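**Extra time in the Clirkska Cup: what changes from September**

The cup rules for the coming season have been sent to member clubs. Most of the text is carried over. The changes concern drawn matches, the bench, and the notice a club must give before moving a kickoff.

Until now, a tie that was level after two legs went to extra time and then to penalties, with away goals counted double at the end of regular time. The away goals clause has been removed. If the total score is level at the end of the second leg, two periods of 15 minutes are played in full. If the score is still level, the tie goes to penalties. A goal scored in extra time has the same value for either side.

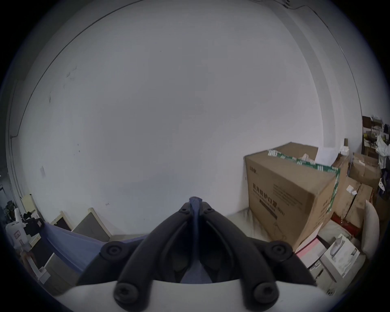

Single-leg ties in the first round go straight to penalties. The reason given in the rules is the lighting at the smaller grounds. Umen and Kocabaş both play on fields where the lights must be off by 10 p.m., and a 7:45 kickoff with extra time and a shootout runs past that limit. From the quarterfinals on, extra time applies at every ground, and a home club with a lighting limit must set its kickoff no later than 6:30.

The matchday squad is now 16 players. A team may use three substitutes in regular time and one more if extra time is played. A substitution not used in regular time carries over. Changes made at halftime count toward the number of players used but do not count as a stoppage.

Yellow cards are wiped after the quarterfinals. A player sent off in the semifinal still misses the final. A red card shown during a shootout is treated as if it had been shown during play, and the other side must drop a kicker so that the numbers match.
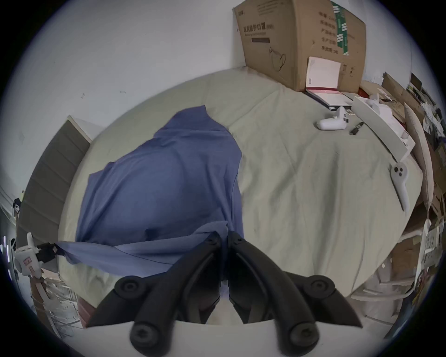 One reply from Mastent objects to the shootout clause, on the grounds that the side with no red card should be free to choose whether it drops a kicker. As the clause stands, the reply argues, a club could lose its best penalty taker through an offense by the other team. The wording does leave the choice of kicker to the club's captain, so the player dropped need not be a regular taker. The reply also asks what happens if the goalkeeper is the one sent off. In that case any player still eligible for the shootout may go in goal, and the change must be reported to the referee before the next kick.

Kickoff changes need written notice to the opponent and the referee's office. A late request costs 100, and a club that fails to appear pays 400 and forfeits the tie 3–0. Forfeited legs count in full toward the total score.

Team sheets are due 45 minutes before kickoff, with shirt numbers. The form is the same as last season, apart from an added line for the fourth substitute.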